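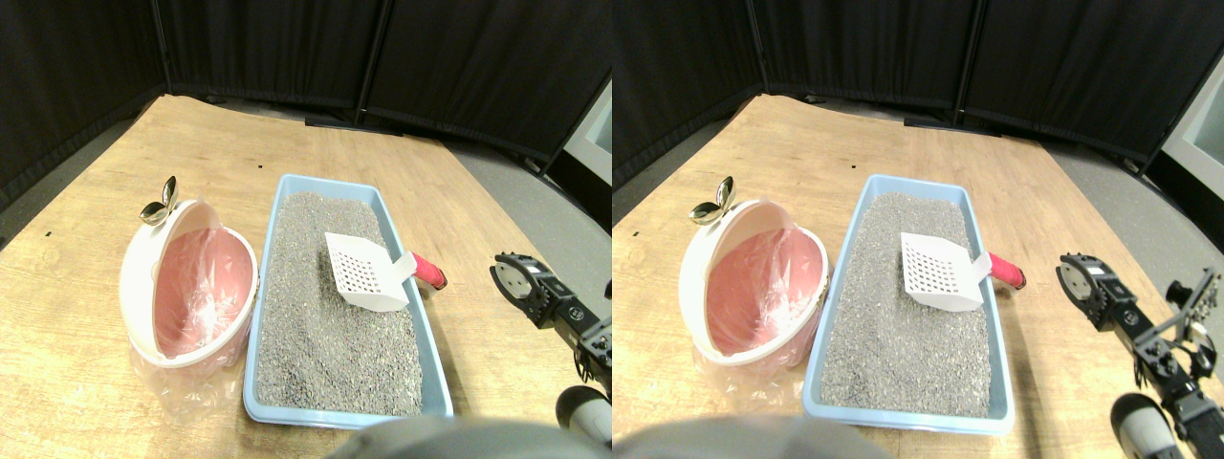
Care of the Litter Tray: Household Arrangements
February 12, 2022

The following sets out the arrangements adopted in this household for the care of the cat, Rusnák, and in particular for the upkeep of his litter tray. It is published at the request of Radek Beneš, who will be staying at the Wendilard address while the author is away.

The tray is to be scooped each morning and again after the evening meal. Clumps should be lifted with the perforated scoop, shaken gently over the tray and placed directly in the lined bin. The bin should stand beside the tray during this work, with its lid off and the liner folded well over the rim. Readers may recall the author's previous practice of carrying each scoop across the laundry, which was discontinued in November following complaints.

A full change of litter is carried out every 8 days. The tray is emptied, washed in warm water with a mild detergent, dried with an old towel and refilled. Fragranced products are not to be used. Rusnák has made his position on lavender clear. 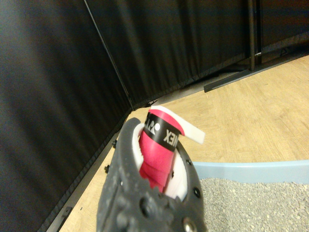 Liners are changed whenever the bin is two-thirds full. They should be tied off firmly and placed in the outside rubbish, never the green waste. A roll purchased from Zasell at the last visit contained 33 liners and is expected to be sufficient for the period. Spare litter is kept on the lower shelf of the laundry cupboard, behind the dog towels.

Any marked change in the cat's habits should be reported to Seren Howells next door, who holds the vet's number and a spare key. The author may be contacted by email in the evenings. Grains tracked onto the floor may be swept up at the end of the day.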